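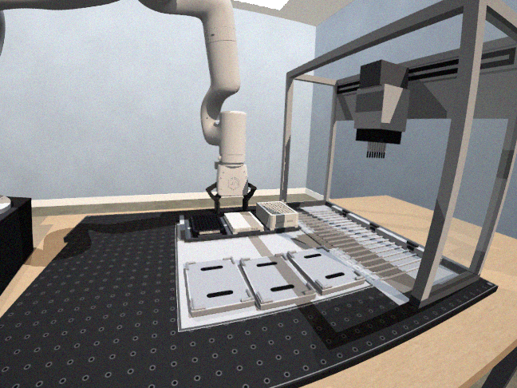 Sibusiso Nkuna asked me under my last post why the customs officers did not open the second container on the same night. I will try to answer in a few posts, with what I know.

1/ The ship came into Stanlow in February with a load of ceramic tiles. The papers named Haberkorn as the sender and Treto as the buyer. The papers looked correct, so the first check was only a check of the documents.

2/ The seals were the problem. On one container the seal number did not match the number on the list. The officers opened it and found 70 cartons of cigarettes behind the tiles, without tax stamps.

3/ The second container had a correct seal. To open it, the officers needed a written order, and the office which gives such orders was closed until the morning. This is the rule, whether we like it or not. 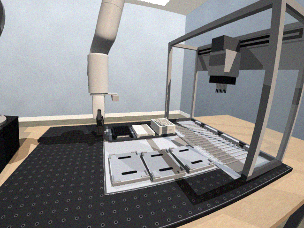 4/ What happened in the morning

The order came and the container was opened. It held tiles, and nothing else was reported. Many people wrote to me that somebody must have emptied it in the night. I have seen no proof of this, and the gate record shows no truck for those hours.

5/ Two drivers were questioned and released. The customs office has not named any suspect. Please do not post the names of the drivers in the replies, I will remove them.

6/ The tiles are still in the storage yard at Bellness. Treto says it did not know about the cigarettes and wants its goods back. The hearing about the goods is on March 10, 2023, and it is open to the public. I plan to be there and will write again in the evening.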